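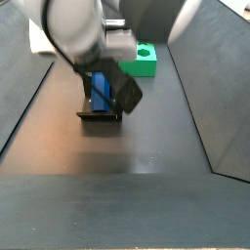 Blue prism in the fingers, green shape block waiting behind.

Teaching an arm by hand: the shape block, start to finish

Posted 2021-04-03 in Tutorials | Teleoperation | Robot arms

If you have just got your arm talking to a hand controller, the shape block is the best first proper job I know. It's small, it fits in a bin, and the arm has to do something quite fussy at the end! I've recorded the hexagonal prism more often than any other piece in the Rakby set and I still get a little thrill when it drops home.

What follows is how we do it on the Drustov project. You'll need an arm you can steer by remote control, a bin, a foam block with cutouts, the pieces that go in it, and some kind of recorder. We use Nisance for the recording side, but any tool that saves the joint positions and the camera views together will do.

1. Set up the bin

Put the block flat on the floor of the bin and leave a clear space next to it for the piece. Move the arm by hand (motors off!) to each corner of the bin before you fix anything down. If the elbow bumps a wall now, it will bump it later at speed.

2. Stand the piece in a holder

A long prism lying on its side is a horrible first grasp. Stand it up in a holder instead. Ours is black, with a curved fin on each side and a flat base plate, and it keeps the prism upright while you line up the fingers. Leave enough room all round for the fingers to come down without clipping the foam.

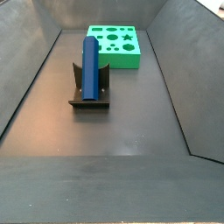
Prism upright in its holder, in front of the block.

Start with the holder in the same spot each time. Once you have a batch of clean recordings, begin shifting it — a finger's width to the left, a bit further forward, turned slightly. Those small changes are what teach the arm to look for the piece and stop it simply replaying a path.

3. Drive the grasp

Press record, count to 2 in your head, then move. Bring the gripper over the top of the prism first and come straight down. Slow down for the last bit, close gently, and pause with the fingers shut before you lift. That pause feels silly when you're steering but it gives you a lovely clear marker in the data.

If you miss, don't stop recording straight away! Open, back off, come in again. A tidy recovery is well worth keeping, so tag it as one and carry on. A wild scramble can go in the bin (the other sort of bin).

4. Lift high and travel

Go up before you go across. New drivers love to cut the corner, and the end of the prism catches the foam and drags the block along with it. I like plenty of daylight between the piece and the block, even though it makes each run a touch longer.

Keep your hand speed steady on the way over. Jerky travel is the thing I see most in first batches, and the trained arm copies it faithfully.

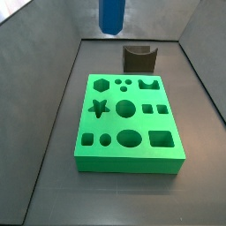

5. Line up and insert

Pick your view. From above you can match the six sides of the prism to the six sides of the hole, but it's hard to judge height, so flick to a side view as you come down. Turn the wrist while you're still well clear of the foam — twisting once the tip is in just chews up the edges.

Lower until you feel or see it touch, ease off, nudge, lower again. Let go only when the prism is sitting in the hole by itself. Then open wide, rise straight up and stop recording.

6. How many runs?

We had something worth watching after 68 good runs of the one piece, and something I'd happily show a visitor after 200. Do them in short sittings. My steering gets lazy when I'm tired, and I can see it when I play the files back.

7. Check before you train

Play back every run at double speed and look for dropped frames, late starts and any run where the fingers opened early. Rename as you go. Polishchuk, our sorting script, puts the keepers in one folder and the recoveries in another, which saves a lot of squinting later.

When the hexagon is going well, try the star. You'll swear at it, and then you'll love it.

Filed under: hand control, grasping, shape sorting

We use cookies to remember your settings and count visits. Accept | Manage choices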